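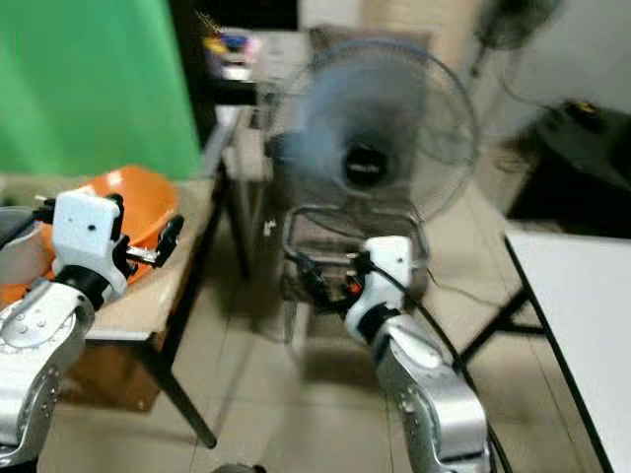

The Case for Slower Demonstrations

Most arguments about teaching robots by demonstration are arguments about volume. A lab reports how many episodes it recorded, another lab reports more, and the first lab hires more operators. I have spent a good part of my working life reviewing recorded episodes at Trurora, and I think the emphasis is wrong. A smaller set of slow, deliberate demonstrations is worth more than a large set of hurried ones, and the way we pay and schedule operators should reflect that.

Start with what a demonstration contains. A person moves a leader device, or takes hold of the arm itself, and the joint positions are logged along with the camera streams. The log doesn't record intent. If the operator hesitates over a basin because the grip on the rim feels wrong, the log shows a pause. If the operator overshoots and comes back, the log shows a detour. A policy trained on that log will learn the pause and the detour along with everything else. At low volume an attentive reviewer can remove these. At high volume they go straight into the training set.

Speed makes this worse. Remote control has delay in it, and the operator gets little or no sense of contact force. A skilled person compensates by slowing down near the object. A person with a quota compensates by closing the gripper early and hoping. Both methods may produce a successful grasp, and both will be marked as successes. Only one of them shows the approach we want copied.

In July we ran a comparison at the Dirnville site. The task was moving a plastic bowl from one table to another with two arms. One group of operators recorded 1317 episodes at their normal pace. A second group recorded 200, with instructions to stop the session whenever they felt rushed, and to discard any episode in which they had corrected a grasp after contact. The policy trained on the smaller set dropped the bowl less often. It was also slower, and I won't pretend that doesn't matter to a customer. It is easier to speed up a clean trajectory than to clean up a fast one, however, and we had usable results within 2 weeks of retiming.

The usual objection is that variety matters more than cleanliness. Mistakes and recoveries are said to teach the policy what to do when things go wrong. I accept part of this. Recoveries are useful when they are recorded on purpose: the arm is placed in a bad position, the recording starts there, and the operator works out of it. A recovery buried in the middle of an ordinary episode teaches the mistake as well, unless someone goes back and labels it. In my experience almost 4 hours of labeling go into an hour of such material, and few budgets allow for it.

Hand guiding deserves a word here. It has gone out of fashion because the person's body blocks the cameras and because two arms are awkward for one person to move. Those are real costs. But the operator feels the contact directly, and new operators who begin with hand guiding tend to approach objects more carefully when they move to remote control. We now start everyone on it. Daza, the logging tool we use, keeps those sessions separate so they are never mixed into training by accident.

What I would change first is the pay sheet. At Plundel, where I worked before, operators were paid per accepted episode, and acceptance meant the object had ended up in the right place. Everyone responded sensibly to that rule, and the data looked like it. Pay by the hour, cap the number of episodes in a session, and let operators reject their own work without penalty. The counts in the quarterly report will go down. Managers should be told to expect this before the first report arrives -- otherwise the old quota will be back by the second.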